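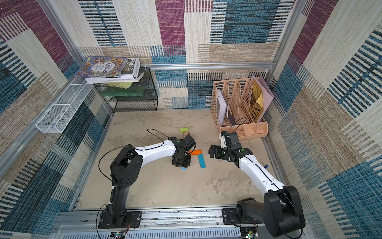

벽에는 무늬가 있는 카펫 타일, 바닥은 얼룩덜룩한 연한 베이지색.

벽과 바닥은 무엇으로 덮여 있을까?
쿠쿠라 어린이 생활과학 / 글 오라틸레 모크게티 / 2024년 5월 26일

방에 들어가면 우리는 먼저 큰 것부터 봅니다. 책상, 침대, 창문 같은 것입니다. 그런데 방에서 가장 넓은 자리를 차지하는 것은 벽과 바닥입니다. 벽과 바닥의 겉면을 무엇으로 덮느냐에 따라 방의 색도 달라지고, 소리도 달라지고, 손으로 만졌을 때의 느낌도 달라집니다.

이번 글에서는 겉면을 덮는 재료와, 그 안에서 쓰는 물건의 재료를 알아봅니다. 천, 단단한 바닥, 폼 블록, 구멍이 난 판과 철망이 차례로 나옵니다. 어려운 낱말은 글 끝에 따로 모아 두었습니다.

카펫 타일이란?

카펫이라고 하면 거실에 까는 커다란 한 장을 떠올리기 쉽습니다. 카펫 타일은 카펫을 작은 조각으로 잘라 만든 것입니다. 욕실 타일처럼 조각을 옆으로 붙여 나가면 넓은 면이 됩니다. 한 조각이 더러워지거나 해지면 그 조각만 떼고 새것을 붙입니다.

카펫 타일은 보통 두 층으로 되어 있습니다. 위층은 실로 된 부분이고, 아래층은 모양을 잡아 주는 뒤판입니다. 뒤판이 있어서 조각이 쉽게 말리거나 늘어나지 않습니다. 손으로 위층을 쓸어 보면 부드러운 것도 있고 까슬까슬한 것도 있습니다. 실의 굵기와 길이, 실을 고정한 방법이 다르기 때문입니다.

카펫 타일은 바닥에 까는 일이 많지만 벽에 붙이기도 합니다. 사진 속 벽에는 베이지색, 크림색, 청록색, 자홍색, 황갈색이 섞여 있습니다. 뒤쪽 벽은 색이 큼직한 네모로 나뉘어 있고, 옆쪽 벽에는 청록색과 검은색이 끊어졌다 이어지는 띠가 눈에 잘 띕니다.

무늬는 어떻게 이어질까?

같은 조각이라도 붙이는 방향을 바꾸면 다른 무늬가 나옵니다. 줄무늬 종이로 직접 해 볼 수 있습니다.

줄무늬 종이를 똑같은 크기의 정사각형으로 여러 장 자릅니다. 먼저 줄이 모두 가로로 가도록 놓습니다. 긴 줄이 옆으로 이어집니다. 다음에는 한 장 걸러 한 장씩 옆으로 돌려 놓습니다. 이번에는 줄이 조각마다 끊어지고 바둑판 같은 무늬가 보입니다. 종이를 더 자르지 않았는데도 전체 모습이 달라졌습니다.

타일을 붙이는 사람도 일을 시작하기 전에 방향을 정합니다. 뒷면에 화살표가 찍혀 있는 카펫 타일도 있습니다. 화살표를 모두 한쪽으로 맞추면 실이 누운 방향이 같아져서 색도 고르게 보입니다. 일부러 화살표를 엇갈리게 놓기도 합니다. 그러면 한 가지 색으로 만든 타일도 밝은 칸과 어두운 칸이 번갈아 나타납니다.

천은 실이 만나서 된다

천을 만드는 방법 가운데 하나가 짜기입니다. 먼저 실을 세로로 나란히 팽팽하게 겁니다. 이 실을 날실이라고 합니다. 그다음 다른 실이 날실의 위로 한 번, 아래로 한 번 지나가며 가로로 들어갑니다. 이 실이 씨실입니다. 날실과 씨실이 서로 붙잡아 주어서 풀을 바르지 않아도 천이 됩니다.

날실을 파란색, 씨실을 하얀색으로 하면 두 색이 작은 점처럼 섞입니다. 가까이에서는 파란 점과 하얀 점이 따로 보입니다. 뒤로 물러나면 점이 잘 구별되지 않아서 연한 파란색처럼 보입니다. 집에 있는 청바지의 안쪽과 바깥쪽을 비교해 보세요. 바깥쪽에는 파란 실이 많이 나와 있고 안쪽에는 흰 실이 많이 나와 있습니다.

실 사이에는 작은 틈이 있습니다. 틈에는 공기가 들어 있습니다. 소리가 이 틈으로 들어가면 힘이 조금씩 약해집니다. 그래서 천이나 카펫이 많은 방에서는 손뼉을 쳐도 소리가 덜 울립니다. 텅 빈 계단에서 손뼉을 쳤을 때와 비교하면 차이를 금방 알 수 있습니다.

바닥의 얼룩은 무엇일까?

바닥은 여러 가지 까닭으로 얼룩덜룩해 보입니다. 처음부터 그런 무늬로 만든 바닥도 있고, 쓰는 동안 겉이 닳은 바닥도 있습니다.

콘크리트는 시멘트와 모래, 자갈, 물을 섞어 굳힌 재료입니다. 섞인 정도나 마르는 속도가 자리마다 달라서 밝은 곳과 어두운 곳이 생깁니다. 이런 느낌을 좋아하는 사람이 많아서, 콘크리트가 아니어도 콘크리트처럼 보이게 만든 바닥재가 나옵니다. 눈으로만 보아서는 진짜 콘크리트인지 알기 어려울 때가 있습니다.

바닥 위에 얇은 막을 입히기도 합니다. 이것을 코팅이라고 합니다. 코팅은 물이 스며드는 것을 막고 긁힌 자국이 덜 나게 합니다. 코팅이 닳거나 벗겨지면 그 자리만 색이나 윤기가 다르게 보입니다. 사람이 자주 다니는 길목이나 의자를 끄는 자리에서 이런 자국을 찾아보세요.

연한 색 바닥에서는 작고 어두운 부스러기가 잘 보입니다. 어두운 색 바닥에서는 반대로 밝은 먼지가 잘 보입니다. 어느 색 바닥이 더 깨끗한지는 색만 보고 말할 수 없습니다.

가볍고 폭신한 폼 블록

폼은 안에 작은 공기 방울이 아주 많이 들어 있는 재료입니다. 빵을 잘랐을 때 보이는 구멍을 생각하면 됩니다. 다만 폼 블록의 구멍은 훨씬 작은 것이 많아서 겉에서는 잘 보이지 않습니다.

공기가 많이 들어 있으니 폼 블록은 크기에 비해 가볍습니다. 손가락으로 누르면 조금 들어갔다가 다시 나옵니다. 나무 블록을 바닥에 떨어뜨리면 딱 소리가 나지만, 폼 블록은 소리가 작습니다. 어린아이들이 쓰는 큰 블록을 폼으로 만드는 일이 많은 것도 이런 성질과 관계가 있습니다.

네모난 블록은 끝과 끝을 맞대면 줄이 됩니다. 면이 평평해서 잘 맞습니다. 한 개를 살짝 비스듬히 놓으면 옆 블록과의 사이에 세모 모양의 틈이 생깁니다. 쐐기 모양 블록은 한쪽이 좁고 다른 쪽이 넓습니다. 네모 블록으로 만든 탑에 지붕을 얹거나 비탈길을 만들 때 씁니다.

베이지색 격자판 옆에는 밝은 연두색, 연한 베이지색, 주황색 블록이 짧게 한 줄로 이어져 있습니다. 주황색 블록 옆의 작은 조각이 쐐기 모양입니다. 이 작은 조각도 주황색입니다.
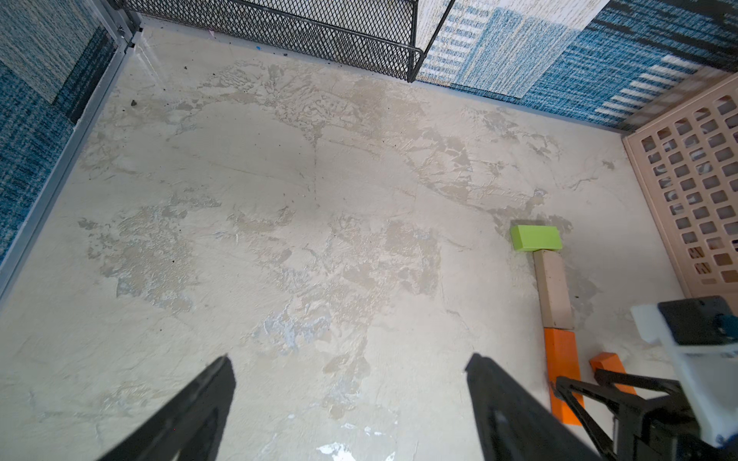 구멍이 있는 판과 철망

판에 구멍이 있으면 무엇이 달라질까요? 우선 가벼워집니다. 재료가 그만큼 덜 들어가기 때문입니다. 바람도 지나가고, 건너편에 있는 것도 어렴풋이 보입니다. 하지만 구멍보다 큰 물건은 지나가지 못합니다.

플라스틱 격자판은 대개 녹인 플라스틱을 틀에 넣고 식혀서 만듭니다. 구멍의 모서리를 둥글게 한 것이 많습니다. 뾰족한 모서리에는 힘이 몰려서 금이 가기 쉽습니다. 둥근 모서리는 힘을 나누어 받습니다. 격자로 된 바구니가 집에 있으면 구멍의 모서리를 살펴보세요.

마름모 구멍이 난 금속망은 만드는 방법이 다릅니다. 금속판에 짧은 칼집을 엇갈리게 낸 다음 양쪽으로 잡아당깁니다. 그러면 칼집이 벌어지면서 마름모가 됩니다. 구멍을 뚫을 때처럼 잘려 나오는 조각이 거의 없습니다. 이런 망의 둘레에 금속관으로 된 틀을 두르면 가장자리가 단단해집니다.

종이로도 만들 수 있습니다. 종이를 길게 한 번 접습니다. 접힌 쪽에서 가위집을 한 번 내고, 다음에는 열린 쪽에서 냅니다. 이렇게 번갈아 끝까지 냅니다. 종이 끝까지 다 자르지 않도록 조심하세요. 종이를 펴서 양쪽을 살살 당기면 납작하던 종이가 그물처럼 늘어납니다.

직접 해 보기: 재료에 따라 공은 얼마나 튈까?

준비물은 탁구공, 30센티미터보다 긴 자, 수건 한 장, 공책입니다. 친구나 가족과 둘이 하면 편합니다.

1. 단단한 바닥에 자를 똑바로 세웁니다. 한 사람이 자를 잡습니다.
2. 다른 사람이 34센티미터 높이에서 탁구공을 가만히 놓습니다. 던지거나 밀지 않습니다.
3. 공이 처음 튀어 오른 높이를 공책에 적습니다. 같은 방법으로 모두 3번 합니다.
4. 바닥에 수건을 2겹으로 접어 깔고 다시 3번 합니다. 자는 수건 위에 세웁니다.
5. 가장 높이 튄 값과 가장 낮게 튄 값을 각각 비교합니다.

단단한 바닥에서는 공이 높이 튀고, 수건 위에서는 낮게 튑니다. 수건의 실이 눌리면서 공의 힘을 나누어 가졌습니다. 카펫이나 폼 블록 위에서도 해 보고, 튄 높이가 낮은 것부터 차례로 적어 보세요. 그리테로 초등 과학반은 지난 4월에 이 실험을 하면서 약 200번의 기록을 모았습니다. 같은 바닥에서도 기록이 조금씩 달랐습니다. 공을 놓는 높이가 매번 똑같기는 어렵습니다.

겉면마다 다른 청소 방법

카펫 타일은 진공청소기로 먼지를 빨아들입니다. 물을 쏟았을 때는 마른 수건을 올려놓고 꾹꾹 누릅니다. 세게 문지르면 실이 풀리거나 보풀이 일어날 수 있습니다.

코팅한 바닥은 먼저 부스러기를 쓸어 냅니다. 모래알 같은 것이 남은 채로 걸레질을 하면 바닥이 긁힙니다. 그다음 물기를 꼭 짠 걸레로 닦습니다.

폼 블록은 부드러운 천에 물을 조금 묻혀 닦고 그늘에서 말립니다. 뾰족한 물건과 함께 상자에 넣으면 자국이 남습니다. 격자판과 철망은 구멍 안쪽에 먼지가 쌓이므로 솔을 씁니다. 철망을 솔질할 때는 장갑을 끼고 어른과 함께 하세요.

낱말 모음

날실: 천을 짤 때 세로로 거는 실.
씨실: 날실 사이를 가로로 지나가는 실.
코팅: 물건의 겉에 얇은 막을 입히는 일, 또는 그 막.
폼: 공기 방울이 많이 들어 있는 가벼운 재료.
격자: 가로줄과 세로줄이 만나 칸을 이룬 모양.
쐐기: 한쪽은 넓고 다른 쪽은 좁아지는 모양의 조각.

다음 글에서는 상자와 서랍의 재료를 다룹니다.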